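Chapter 6
Choosing a Simulation Kit for Two-Armed Work

6.1 Why buy a simulator first

A small firm thinking of buying a two-armed robot has a hard choice to make before it has any experience to go on. The arms are costly, the grippers are often sold separately, and the work they will do may change within a year. For this reason many buyers now start with a simulation kit. This chapter looks at one such kit, Preterbridge, sold by Flernska, and uses it to show how a product of this type should be judged. The version reviewed is the one on sale on Oct 19, 2023. 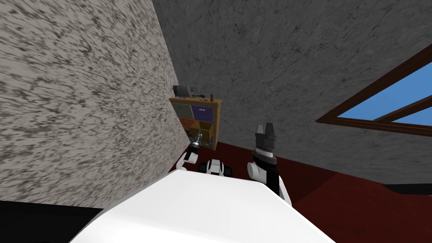
Preterbridge is sold as a set of rooms, a robot model and a library of household objects. The basic licence covers 41 rooms and allows 200 hours of running time a month. Furniture is kept simple, and bright colours help the user tell one part from another. In the storage room used for most of this chapter, a small wooden unit holds green, purple and orange bins, and the left gripper has been brought up close to it while the right is held off to one side. A buyer should ask whether a real arm of the same length could take up that position.

6.2 What the robot sees

The view supplied to the user is taken from the robot itself. Its own body therefore takes up part of the picture, as it would on a working machine. Some rival kits, including Chiu, leave the body out by default. This makes the pictures easier to read but can hide a fault in the planning of a reach.
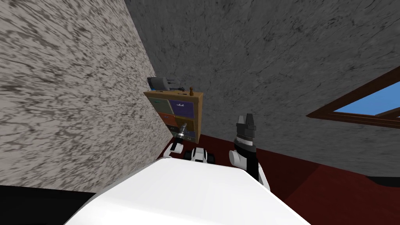 The body also limits where objects can be placed. Anything low down and close in is likely to be hidden, and the user has to turn the robot or use a second view. Preterbridge allows a view from the gripper at no extra charge. In the August release this view was slow to load on older computers, and Flernska advises at least 180 gigabytes of free disk space.

6.3 Close views and surfaces

Surface detail is the part of a kit most often praised in sales material, and it deserves a careful look.

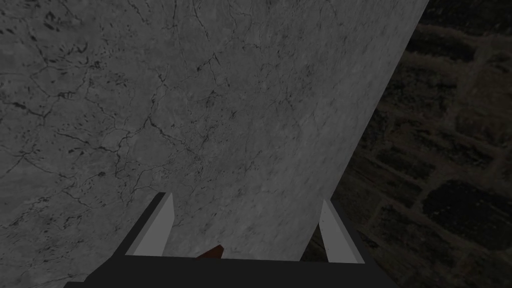
Kanddale, a supplier of training rooms, offers 4000 surface patterns that can be loaded into Preterbridge. A large number is of little use if the patterns make the fingers hard to pick out. With the gripper open against veined grey stone, the pale inner pads show up well, but the black housing is close in tone to the dark brick on the right. Buyers should test several patterns under dim light before paying for the full library.

The next section sets out the costs of the licence over three years.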